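Jolline packing set, release notes and data card

Status: partly withdrawn. Read the fault section before using any episodes from the second batch.

Contents

The set holds recordings of a two-arm robot moving computer power supplies between a tabletop and a divided cardboard box. Each episode has head camera video, joint positions for both arms, gripper opening and commanded gripper force. Recording was done at the Kindwood site on the Gradcombe controller build.

Layout

episodes/ one folder per episode
logs/ controller logs, plain text
faults.csv episode number, arm, fault code, time of stop
splits/ train and test lists, withdrawn episodes already removed

The fault

Force limiting on the left gripper stopped working partway through the second batch. The limit was set to 40 newtons. After a controller restart the value was not reloaded, and the gripper closed with whatever force the motor could give. The log went on reporting 40 because it printed the requested value — the measured one was never written out.

We found it when a power supply came out of the gripper with a dented case. Going back through motor current, we marked 14 episodes as affected. Three of them also have a protective stop on the right arm, which looks like a separate problem and is still open.

No one was hurt. The work area was clear each time the arms were moving.

Changes, 09/02/2018

The controller now refuses to start a run if the force limit can't be read back from the gripper. Measured current is logged at 50 Hz. The Deligiannis checklist has a new line for a squeeze test after every restart.

Known issues

Cable snags are the main remaining fault, and they are not labeled in faults.csv.

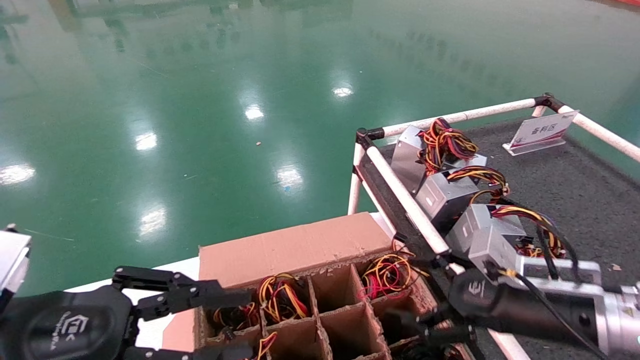 Snags happen when a finger closes on a wire along with the case, and the lift then drags whatever the wire is caught on. The supplies have yellow, red, black and purple cables that loop up over their tops, so a grasp from above has to get past them first. Bundles in the box compartments are a second place to catch. Until labels are added, treat a sudden rise in wrist torque during a lift as a possible snag and check the video.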